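How to Fill and Sand Small Holes in Wood Before Painting

Last updated Thursday, April 24, 2025

Old screw holes, nail holes and small dents show through paint more than most people expect, especially with gloss or satin. Filling them takes very little work but a fair bit of waiting. These instructions are for bare or previously painted wood indoors. For outside doors and window frames you will need an exterior filler, and the drying times will be longer.

What you need

Ready-mixed wood filler
A flexible filling knife, 38 mm wide or near it
Sandpaper in 120 and 180 grit
A cork or rubber sanding block
A stiff brush or an old toothbrush
A damp cloth
Primer
A dust mask

Step 1: Clean out the hole

Pull out any nails, screws or bits of wall plug. Brush loose wood and old paint out of the hole. If there is a raised rim, which is common where a screw has been backed out, cut it off level with a sharp knife or press it down with the end of a screwdriver handle. Wipe away the dust and let the wood dry.

Grease stops filler from sticking. In a kitchen, wash the area with sugar soap first, rinse it, and leave it overnight.

Step 2: Fill

Take a small amount of filler on the corner of the knife and push it into the hole. Press firmly so it reaches the bottom. Then hold the knife nearly flat and draw it across the hole once, leaving the filler slightly proud of the surface. It shrinks as it dries.

Do not fill anything deeper than 5 mm in one go. Put in a first layer, let it harden, then add a second. A thick plug dries on the outside and stays soft in the middle, and you will find this out when you sand it.

Put the lid back on the tub between holes. I lost most of a tub in January by leaving it open next to a heater.

Step 3: Let it dry

Follow the time on the tub. The one I use says 2 hours for a shallow hole, and I give it more than that in a cold room. Press a fingernail into the filler. If it leaves a mark, wait longer.

Step 4: Sand

Wrap the 120 grit paper round the block and sand along the grain with light strokes. Stop when you can no longer feel an edge with your fingertip. Change to 180 grit and go over the same patch, then a little way beyond it.

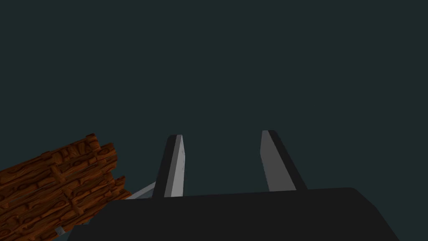
Always use the block on flat surfaces. Bare fingers press unevenly and leave a shallow dip that only shows once the gloss is on. On curved mouldings, fold the paper into a pad and follow the shape.

If the existing paint could be from before the 1970s, test it for lead before you sand. Testing kits are sold in most DIY shops.

Step 5: Check and refill

Shine a torch across the surface from one side. Low spots show as shadows. Fill them with a thin skim, wait, and sand again with the 180. Most screw holes need this second pass.

Step 6: Prime

Wipe off all the dust. Brush primer over each repair and a few centimetres past it. Filler soaks up paint faster than wood does, so an unprimed patch will look dull under the top coat. Let the primer dry, rub it down lightly with used 180 paper, wipe again and paint as normal.

Common problems

Filler falls out: the hole was dusty or greasy. Dig out what is left and start again from Step 1.

Filler cracks: it was put on too thickly. Scrape out the loose part and refill in layers.

Patch shows through the paint: sand it back once the paint is hard, prime it and repaint the whole panel.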